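Sisberg Cultural Association to Mark Founding Day with Flag Ceremony

The Sisberg Cultural Association will hold its annual Founding Day ceremony in Bosman Square in May, the first time the event has taken place outside the association's own hall. The city council approved the request on 23 Mar 2024.
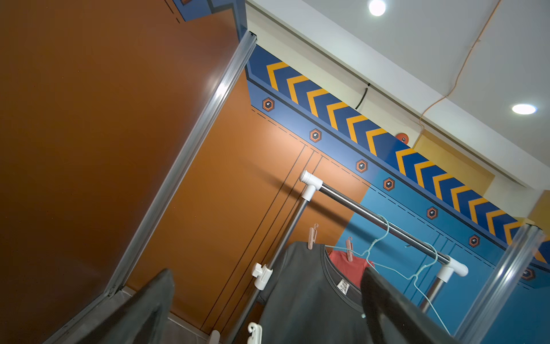
Vol. 14, No. 2

Association president Valentin Anghel said in a statement that the ceremony would honor the families who established the community and those who have joined it in recent years. Organizers expect 1,000 guests, including delegations from member groups in neighboring towns.

The program will open with the raising of the association's flag, followed by remarks from the council and a performance by the Naronus Choir.

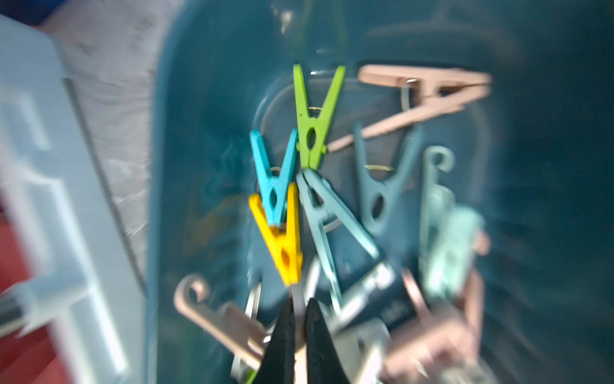 Parade and Reception

A parade of 20 member groups will leave Brustine Park after the ceremony and return to the square by way of the old market. Groups that wish to take part must register with parade coordinator Milan Vanhove. Late entries will be placed at the end of the line. 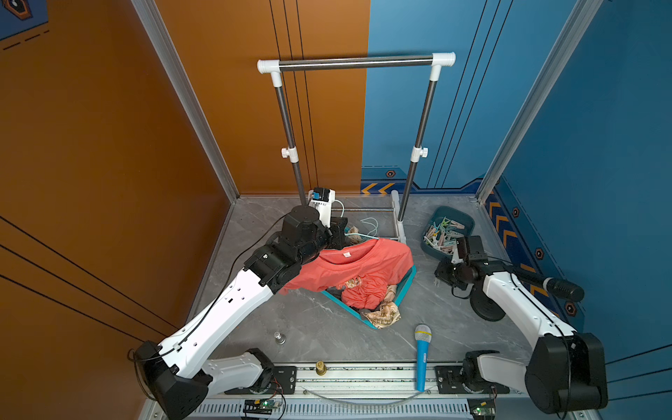

Association newsletter, community pages

A reception for members and invited guests will follow at the hall. Admission to the ceremony and parade is free.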